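July 20, 2020 - bench budget, second go

Sat down with Rajitha and the Trovham quote this morning, and I think we can finally stop arguing about whether to buy one arm or two. One arm. The second can wait until April when the new money comes through (if it comes through, Geert says don't hold your breath).

Trovham want $2,000 for the spare gripper and another $700 for the mounting plate and cabling, which seems a bit rich for a plate and some cable! Lakmal reckons the Olen shop could cut us a plate for $154 if we send them a proper drawing. I'll do the drawing. Still need the bolt pattern from Riltonent, have asked twice.

Before anyone signs anything I want the reach sorted, so I've been working in the sim kitchen, bringing the arm in over the island and seeing how the hand sits above the marble.
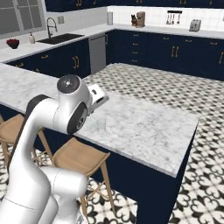 Sim kitchen, hand angled down over the glass-like object. Stools left in on purpose.

Rokeya's point about the stools is a good one - if the real bench is going to have seating along the front, then the base position matters a lot more than we'd budgeted for, and we might want the rail mount after all. That's a separate line and I haven't got a price. Mahfuz is going to ring Kawaguchi and ask about theirs, colour doesn't matter, lead time does.

To do: drawing for Olen, chase Riltonent again, ask Geert which cost centre the plate goes on.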